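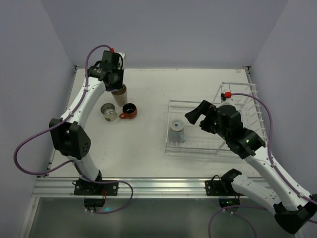
4. Loading cups and mugs on the rack

The rack has a low section with parallel rods and a taller section with a grid of bars. Cups and mugs go on the low section. Keep the taller section free until all the cups are in place.

Before you start, put the rack on a flat surface and press lightly on each corner. If it rocks, see section 2.

4.1 Pour out any water which is left in the cup.

4.2 Turn the cup upside down and lower it between two rods. Start from the end which is farthest from the taller section.

4.3 Leave a small space to the next cup. The rims must not touch.

4.4 Turn the handles of mugs all to the same side – it is then easier to lift them out later.

4.5 Put tall cups with a narrow base in last. Let go only when the rim sits on at least two rods.

Note: Metal cups show water spots more than ceramic ones. Dry them with a soft cloth after 10 minutes and do not wait until the morning.

Note: If you wash many cups at one time, stand them together on one side of the rack and keep some free surface between. Drips will then stay near the rack.

CAUTION: Do not load more than 300 g on one pair of rods. The Cerdale mug with handle weighs 246 g when empty, so one per pair is the limit.

CAUTION: Do not hang cups by the handle on the outside of the rack. The rack can tip over.

For cleaning of the rods go to section 5.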